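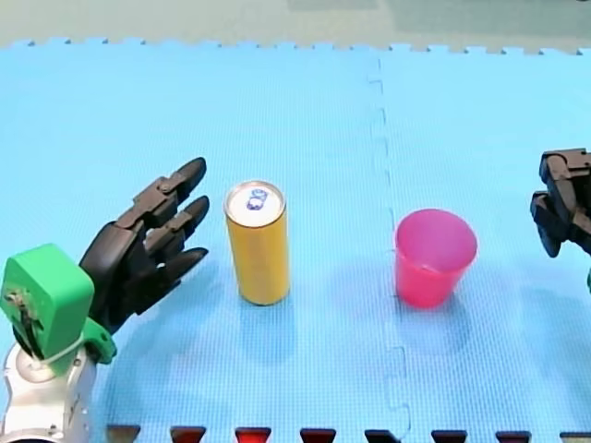
Clenonthorpe Word List – README

Hi, and thanks for downloading this. It's a list of local words and sayings from Clenonthorpe and the farms out toward Skavville, typed up by me over more evenings than I'd like to admit. I'm not a linguist. I grew up there, moved away, and started noticing that people stared at me when I said certain things. So I began writing them down on the backs of receipts, and then in a notebook, and now there's a spreadsheet and a README, which is how these things go I guess.

Last updated Friday, October 10, 2025.

What's in the download

words.csv is the main file, with 2,000 entries, one per row. Open it in any spreadsheet program.
sayings.csv is for anything longer than a couple of words. Weather sayings, things grandparents yell from porches, that sort of stuff.
sources.txt explains the letter codes for where I got each word.
changes.txt is the history, if you care. I get lazy with it between versions.

The columns in words.csv

word – spelled the way I think it sounds. More on that below, it's a sore spot.
meaning – plain English, as short as I could get it.
kind – noun, verb, and so on. I use "shout" for words that are really just noises with a meaning.
town – C for Clenonthorpe, S for Skavville, B for both.
source – one of 9 letter codes. K means I heard it in a kitchen, and that's the best code there is.
age – old, middle, or young, meaning the people I've heard use it. Blank if I only found it in writing.
note – whatever else I wanted to say. Some of these run long, sorry.

A word about spelling

Almost none of these words were ever written down by the people who say them, so I had to pick something. My rule was to spell a word so that a person from out of town, reading it aloud, would land close enough to be understood in the hardware store. That works fine for "slubber" (to eat soup too fast) and pretty badly for "hweddle," where the first sound is more like somebody blowing on a hot spoon. If a word has two spellings that both look right to me, the second one is in the note column with "also" in front of it. Search the notes too before you decide something is missing!

I did try writing the sounds out in proper phonetic symbols. I got through 16 words, read them back, and found I'd given the same vowel three different symbols. Those are gone now. If you know how to do this properly and want to take it on, I would be so happy.
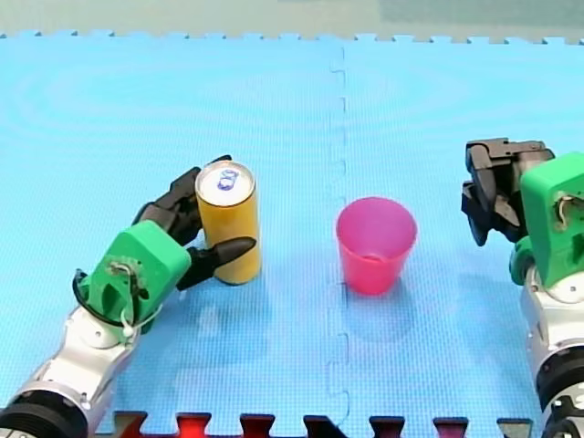 The town column is the one people argue with me about the most. Skavville folks are sure that "nackle" is theirs, and Clenonthorpe folks are just as sure it isn't, and both sides have a great-aunt to back them up. When I can't settle it I put B and move on with my life. B doesn't mean the word was born in both places, only that I've heard it in both. Please don't make a map out of this column and tell me where the border is – the two towns share a high school and a grocery store, and words get around.

Things I left out

Nicknames for real people and families. Some of them are very funny, and some of them are mean, and the people are still alive.
Swear words that are the same everywhere. The ones that are ours are in there, marked "rude" in the note.
Anything I only heard once from one person, unless they swore up and down that their whole family said it. That's source code F, and you should take those with a pinch of salt.

Known problems

The "kind" column is a mess for anything starting with S through W. I did those letters in February with a terrible cold, and I haven't gone back through them all.

There are doubles. "Pottick" and "poddick" are surely the same word (a small gate, or the gap where one used to be), but they come from different sources and I've gone back and forth on merging them.

Farming words are way overrepresented, because farmers like to talk about their equipment and so do I. Kitchen words are thinner than they should be. Fishing words are hardly there at all. If your family fished the river, write to me.

If your spreadsheet program turns some entries into dates, that's on the program. Import the file with every column set to text and it should behave.

How it was put together

Up to version 2 I kept everything in one giant document and used the find box. For version 3 I moved it into Metix, the little list-keeping program I use for recipes and seed packets as well, and exported from there. The export puts quote marks around every cell, even the empty ones. It looks ugly in a text editor but it loads fine.

The file called won_extra.csv holds words from Won, the village across the river. I've been told many times that Won is its own thing and doesn't belong in a Clenonthorpe list, so it has its own file and its own columns (no town column, obviously). It's short for now. I only get over there when I'm visiting home and the bridge is open.

Using the list

Go ahead and use it for anything you like. School projects, crosswords, naming your goats. If you print any part of it, I'd like a line saying where it came from and which version you used, mainly so people know who to send corrections to. Please don't sell it as is.

Sending me words

Open an issue or send an email, whichever is easier. Tell me the word, what it means, which town, and how old the person was who said it, at a guess. A whole sentence with the word in it is worth more to me than a tidy definition, so if you can remember how your grandmother said it, type it out just like that. I read everything, though I'm slow to answer in harvest season when I'm back home helping out and the internet at the house drops every time it rains.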